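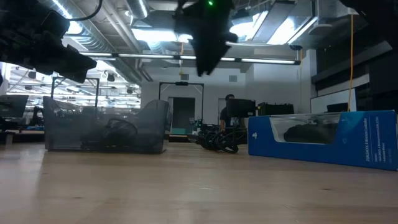
Progress report to Zaltorgate, second period
By Mahnaz Bahrami, November
3 comments · 11 shares

In this period our main task was to collect demonstrations for sorting of cables and small retail goods. The plan asked for 2,000 accepted episodes by the end of the grant. At the close of the period we have 257 accepted, and 136 more are waiting for review by Homa Jafarzadeh. This is slower than we promised in the proposal, and I explain the reasons below.

Cables are the difficult part. When a black cable lies on other black cables, the operator can often not tell which loop belongs to which end, and the gripper takes two at once. In the first weeks we rejected such episodes. After a discussion with Minoru Ogura we now keep them, with a label, if the operator corrects the grasp in the same episode. He believes the corrections are useful for the policy and I agree with him, but we did not yet train on them separately.

The mesh bin gave us another problem. Its sides are soft, and when the arm comes down too near to the wall the bin moves on the table. We changed the instruction for operators – they should now release the cable over the middle of the bin and not push it down.

Boxed items go better. Most operators can handle a game controller box after one morning of practice. The clear window on the box gives reflections at midday, when the skylights are strong, so Mahtab Ghasemi moved part of these recordings to after 4 p.m.

Use of funds: the second operator position was filled late, and this money is not spent. We ask permission to carry it over to the next period. The license for the Tutora labeling tool was paid as planned.

For the next period we will finish the review of the waiting episodes, train a first policy on cables only, and write the object list for the third task. Rostam Safavi will send the updated schedule separately.

We use cookies to improve your visit. By continuing you accept our cookie policy.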